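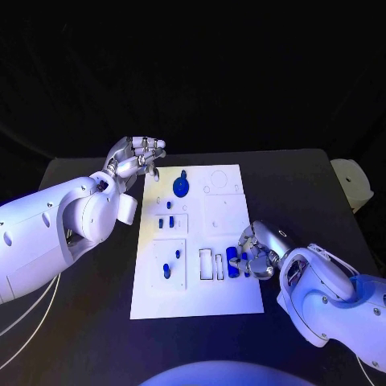

I've worked the small parts bench at Trullier for 12 years, so when people ask if I'm scared of the robot, I figure I get to be a little long-winded about it. My first feeling was closer to jealousy! Peg boards are how I learned, with Dorota Żak standing over my shoulder, and now a pair of white arms gets the board, with one hand wrapped around a blue cylinder and the other just hovering. I know that hover. I hovered for most of my first June.

What bugs me is how the bosses talk about "freeing us up." Freeing us up for what? Henok Hadgu used to chat all day with whoever sat across from him, and now he checks a screen in the next room (better for his back, sure, but he eats lunch alone).

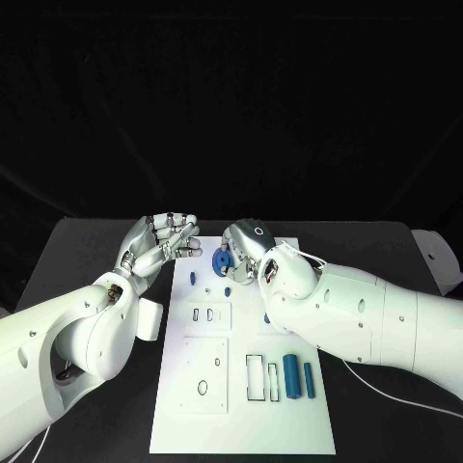
Fingers down on the round blue part.

I'm not against the thing. My wrists hurt, and I'd hand over the dullest trays tomorrow. But ask us which ones! Three of us wrote up a list and we're still waiting to hear back.
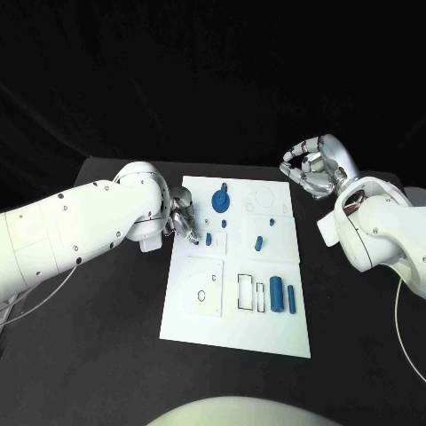 One hand at a tiny blue piece, the other open over the corner.

Mekdes Gebreyes wants training time in the contract before any more arms come in, and I'm with her. Pay us to learn it, and let us keep sitting together.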